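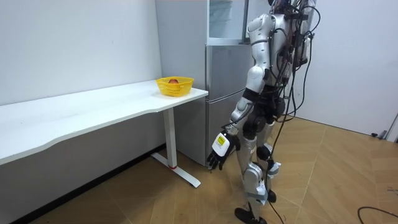 Step 3. Cables and clearance before you enable the legs

Steps 1 and 2 done? Good. Power still off for this part.

Trailing cable first. Follow it with your hand from the back of the robot, down past the legs, to the floor. It should hang outside the swing of the feet. If a foot can land on it, move it. Slack on the floor goes behind the robot, never in front.

Loops at the shoulder: raise the arm by hand, slowly, all the way up. Anything goes tight, stop and re-route. Don't just add tape.

Table distance. Hand hanging below the tabletop is the one that gets people. Arm comes up, fingers catch the edge. Back the robot off until the hand clears, 16 cm minimum at our site, more if you're running the Adik arm profile.

Table itself: only what the task needs. One basket, one fruit is plenty for a first run. No mugs, no laptops, no phones.

People. One on the e-stop, hands free, not typing. Everyone else stays back past the table end. Speed limit at 100 mm/s untill the second clean run.

Then write it in the log: name, time, profile number (117 for standing, 142 for walking). Chibuzor Ajayi signs off on walking runs, Alistair Rutherford if he's out.

Step 4. Power up

Call it out loud. Wait for an answer. Then switch on, legs last.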